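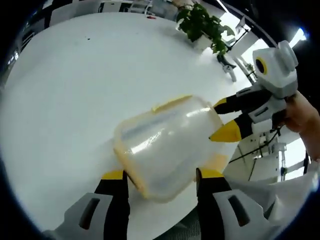

3.2 Bottle age and the bitterness panel

I'll admit I went into this part of the study expecting hop bitterness to fall away in a nice straight line. I've been drinking pale ales too long past their best-before for any other hunch. So when Usha Hegde and I sat down with the first set of panel sheets in October, I was a bit put out to find that the bottles from the second storage group had scored as more bitter than the fresh ones!

Some background on the beer. We used a single batch of Trunlow, a dry-hopped pale ale, and bottled 834 of them (I capped far too many of those myself, and my wrist still grumbles). The bottles went into three storage groups: fridge, cellar, and the shelf above the bottling line, where it gets properly warm in the afternoon. Skestora, our comparison lager, was handled the same way but in smaller numbers. All bottles were 500 mL brown glass with plain crown seals.

The panel had 13 tasters, most of them home brewers and two of them from the pub side of the trade. Each taster got samples in dark glasses so colour couldn't sway anyone, and scored bitterness, aroma and finish out of 10. Siebe Coppens poured and kept the codes, and I wasn't allowed anywhere near them. Water and plain crackers between samples, no coffee beforehand. That last rule was the least popular thing I've ever asked of anyone.

What I think we're seeing is a change in the kind of bitterness. Tasters wrote "sharp" and "grapefruit pith" for the fridge bottles, and "dull", "lingering" or "aspirin" for the warm ones, yet scored the warm ones higher. Aigars Navickas reckons people mark up whatever hangs around longest on the tongue, and I lean the same way, though our score sheet had no separate line for duration so I can't test it here. With the fruity aroma gone there's also less in the glass to balance what's left.
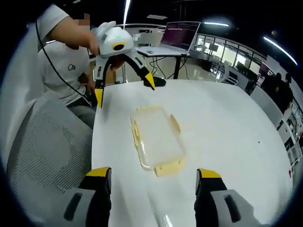
Figure 3. Rectangular translucent container lid on a white table.

The lager behaved much more as I'd guessed. Skestora started low in bitterness and stayed low, and the comments drifted from "crisp" to "papery" in the warm group only. Toon Aerts picked the papery note in every warm sample he was given, which made the rest of us feel a little clumsy. I've left his scores in the averages, but the results with and without them are set side by side in the appendix for anyone who wants to argue about it (Luuk Vanhove already has, at length). Cellar bottles of both beers sat between the other two groups for aroma, and I'll come back to those in 3.3.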